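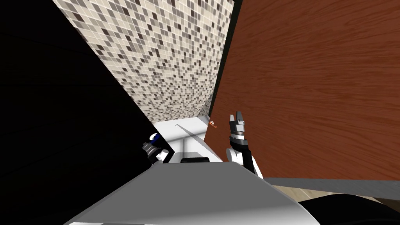 Chapter 8
Moisture Movement in Interior Linings

8.1 Scope of the chapter

Interior linings in kitchens, laundries and bathrooms are exposed to moisture in two forms. Liquid water reaches the surface by splashing, cleaning and leakage. Water vapour reaches it by convection and diffusion, and condenses wherever the surface temperature falls below the dew point of the adjoining air. Chapter 7 dealt with vapour transport through the external wall. The present chapter considers the lining itself, its substrate, and the joints between dissimilar materials.

8.2 Terms

Moisture content is the mass of water in a material expressed as a percentage of its oven-dry mass. Equilibrium moisture content is the value at which a hygroscopic material neither gains nor loses water at a given temperature and relative humidity. A movement joint is a deliberate gap, filled with a compressible material, that accommodates differential change in dimension.

8.3 Differential movement

Timber swells and shrinks chiefly across the grain. Movement along the grain is small and is normally neglected in joinery. Fired ceramic tile is dimensionally stable by comparison, although it may undergo slight irreversible expansion in service. Where the two materials meet, a rigid grout joint is liable to crack. The crack then admits liquid water to the substrate, and the rate of drying is governed by the least permeable layer on either side.

The Grelamville housing survey, begun in September under the direction of Si-eun Um, recorded the condition of 157 wet-area junctions. Rigid grout had been used at 22 of them. Its results are tabulated in Section 8.6 and form the basis of the worked problems.

8.4 Calculating joint width

The minimum width of a movement joint is found by dividing the expected total movement by the movement accommodation factor of the sealant. For an expected movement of 1 mm and a factor of 25 per cent, the joint must be at least 4 mm wide. Installation tolerances are added to this figure.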